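The Noise at Prenell

The noise started in April, just past the roundabout at Prenell, and I did what any sensible person does. I turned the radio up.

It was a low noise, somewhere between a cough and a tractor. By the time I got to work it had settled into a sort of purr, and I'd half persuaded myself the car sounded better for it. Sportier, you know? Then I reversed into my space and Anika Ferreira came out of the side door with her coat over her head, looking up at the sky.

"I thought it was a helicopter," she said.

So that was that. I rang Sorensen's at lunch.

Reginald Sorensen had looked after my mum's cars and then, when Mum stopped driving, he looked after me, or at least after the Zaton, which had been hers. It's a little green thing with a dent over the back wheel and a glovebox that only opens if you're not in a hurry. Mum bought it from a man in Indetti with cash she'd kept in a biscuit tin, and she drove it home in second gear the whole way because she liked the sound. I was in the back seat with my knees round my ears. I remember thinking we'd bought a very loud sewing machine.

"Bring it in," said Reginald. "Don't go over any bumps."

There are 33 speed humps between my work and Sorensen's. I know because Mum used to say the number out loud as she went over them, like beads, and I still do it, I can't help it. I got to four and something let go underneath with a clang, and from there on I was dragging it. People came to their windows! A man with a pushchair actually saluted.

I pulled over outside the chip shop and got down on my hands and knees to look. The back box was hanging by one rubber, and the pipe in front of it had rusted through in a neat brown ring. I had one pair of tights in my bag and a bit of garden wire in the boot. I'll spare you the details. It held until hump nineteen.

Reginald's lad, Emmett Iwasaki, was waiting on the forecourt when I came in. I say lad - he must be nearly forty, but he started there at sixteen and Reginald has never stopped calling him that.

"We heard you at the lights," Emmett said.

They put the Zaton up on the ramp and the three of us stood under it with our heads back. I always feel I ought to say something when I'm under a car. I said, "Oh dear," which seemed to cover it.

"You've two choices," said Reginald. "I can put a new back box on and patch the middle, and that'll see you through to winter if you're lucky. Or you have the lot, manifold back. Wojcik still make one for these. Stainless. It'd see the car out."

"How much is the lot?"

He told me. I looked at the dent over the back wheel.

"It's more than the car's worth," said Emmett, kindly enough.

"I know what it's worth," I said, and it came out sharper than I meant, so I went and stood by the tea things for a bit.

There's a noticeboard over the kettle at Sorensen's. It's got the fire drill on it and a calendar with the wrong year, and down in the corner there's a photograph I'd never bothered to look at. A car with its bonnet up, and a woman leaning on the wing with a spanner, laughing at whoever was behind the camera. It was green, the car. No dent yet.

"When was that?" I said.

Reginald wiped his hands for quite a long time.

"Your mother fitted that exhaust herself," he said. "The one that's just fallen off. I only held the torch. She wouldn't have me touch it. Took her 3 goes to get the clamp on and she swore like I don't know what." 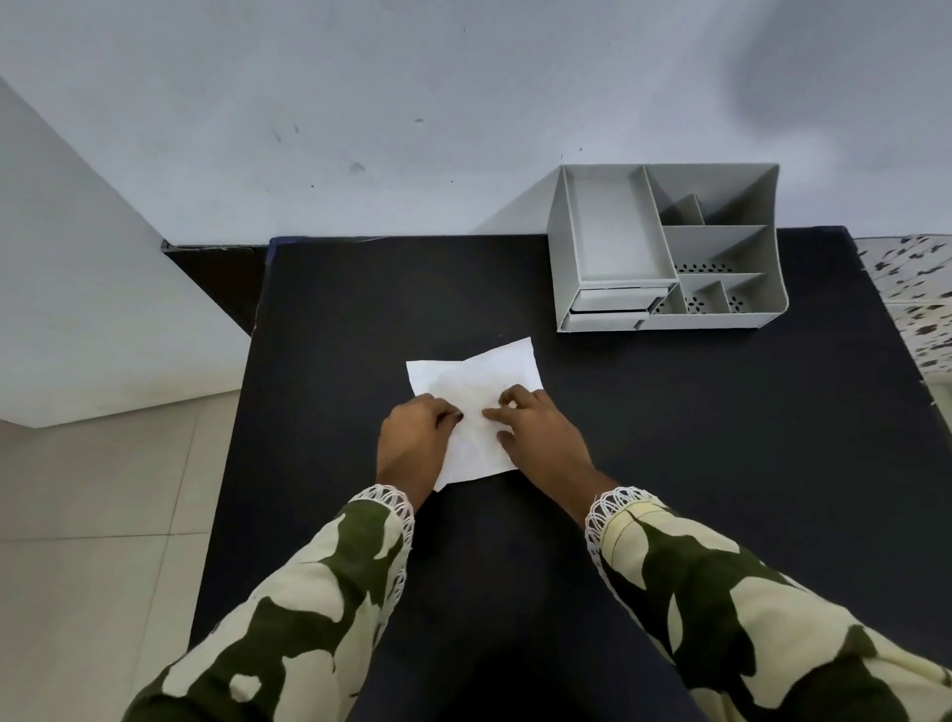

Reading time: 4 minutes

I hadn't known. I'd thought I had all the Mum stories, I'd thought they'd stopped coming, and there was one under my seat the whole time, rattling.

"Order the Wojcik," I said.

It took a fortnight to arrive. I got the bus to work and learned a great deal about Svenja Berchtold from accounts, who gets on at the library and talks without breathing until the ring road. She had views on my exhaust. She thought I should get something electric. She was probably right, and I told her so, and then I told her about the photograph and she went quiet for two whole stops.

When the box came, Emmett rang me himself. I went down after work, still in my good shoes, and Reginald handed me a pair of overalls that would have fitted a wardrobe.

"You're not serious," I said.

"I'll hold the torch," said Reginald.

I won't pretend I did it all. Emmett did the manifold end, because I'd have been there until Christmas, and he did something clever with a gasket when he thought I wasn't looking. But I hung the back box. I got the rubbers on with washing-up liquid and a lot of language, and I did the last clamp, lying on my back with rust in my eyebrows and Reginald's torch wandering about all over the place.

"Left a bit," I told him.

"She used to say that," he said.

It was gone eight when we let it down off the ramp. I turned the key, and it was so quiet I thought I'd stalled it. Emmett had to come round to the window and point at the rev counter.

They gave me the old back box in a bin bag. It's in the shed. I drove home with the radio off, over every hump, saying the numbers.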